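A Library Under the Old Market Roof

The market hall in Dallow had been closed for most of a decade when Mei Schumacher first walked through it with a flashlight and a tape measure. Pigeons had moved in at the north end. The fish counters were still bolted to the floor, and a hand-painted price list hung behind one of them.

Her practice, Vik, had been asked to look at whether the building could hold a public library. The town had already priced a new one on a lot by the bus station. Schumacher spent two months on the survey and came back with a drawing that fit on a single sheet: keep the roof, keep the brick walls up to the sills, and put the library inside as a separate timber structure that touches the old building in as few places as possible.

That is more or less what opened in January. The hall is 248 feet long and has no interior walls. Visitors come in from Chandler Street through the old loading doors, which have been reglazed and now swing on new pivots. The children's section is directly inside, where the noise is. The quiet reading room is at the far end, up a half flight of steps, behind a double glass partition.

The roof took the most work. It is carried on riveted steel trusses, and the engineer, Peter Štěpánek, had each one checked from a lift before any design work went further. The middle trusses were sound. At the north end, where a gutter had leaked for years, 3 of them had lost enough steel at the bearings that they had to come down, be repaired in a shop, and go back up. The repairs are visible from the floor. The new plates are bolted where the originals were riveted, and Štěpánek asked that they be painted the same gray as everything else.

"I don't like it when the repair is a different color," he says. "People look at it and think something is wrong up there."
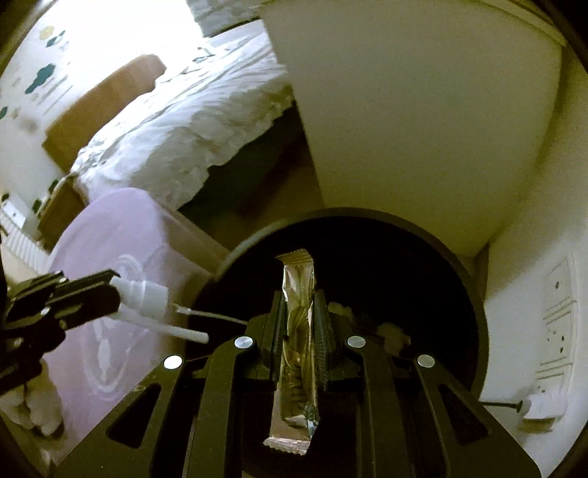

Why was the new floor built above the old one? The original concrete slab slopes toward a central drain, because the market was hosed down every night, and leveling it would have added more weight than the ground beneath could take. The raised floor sits on adjustable steel legs, and the heating pipes, data cables, and air supply all run in the gap.

The furniture is by Jimer, a workshop two towns over that had mostly made kitchens before this job. The shelves are birch plywood with solid edges, kept to shoulder height everywhere except along the outside walls. Schumacher wanted the librarians to be able to see across the whole room from the desk. The librarians wanted more shelves. The first layout came up short by a whole section of local history, and the compromise was a row of taller cases under the east windows, which block some of the morning sun and which she still does not love.

There are 662 pieces in the timber structure, not including the stairs. Each was cut off site and labeled, and the crew put the frame together during a wet fall with the roof only partly glazed. The labels were supposed to be sanded off. A few were missed, and they can be found on the undersides of beams near the periodicals.

Sound was the main worry. A brick box with a steel roof echoes badly, and an early test with a portable speaker confirmed it. The answer was wood-fiber panels called Trarelico, fixed between the trusses and left unpainted. They come in a pale straw color and will darken with time. The room is still livelier than a typical library. A dropped book gets heads turning three tables away.

Costs came in over the first estimate, mainly on account of the trusses. The town covered the difference by putting off the landscaping on the south side, so for now the café terrace looks out on gravel and a chain-link fence. Planting is planned for next year, along with a bike shelter and a ramp to replace the temporary one at the side door.

Inside, 40 of the old stall numbers have been kept. They are enamel plates, blue on white, and they are screwed to the columns at the height where the traders had them. The library uses them as section markers. Poetry is at stall 12, and the seed exchange, which shares a shelf with the gardening books, is at stall 31, where the fish counters used to be.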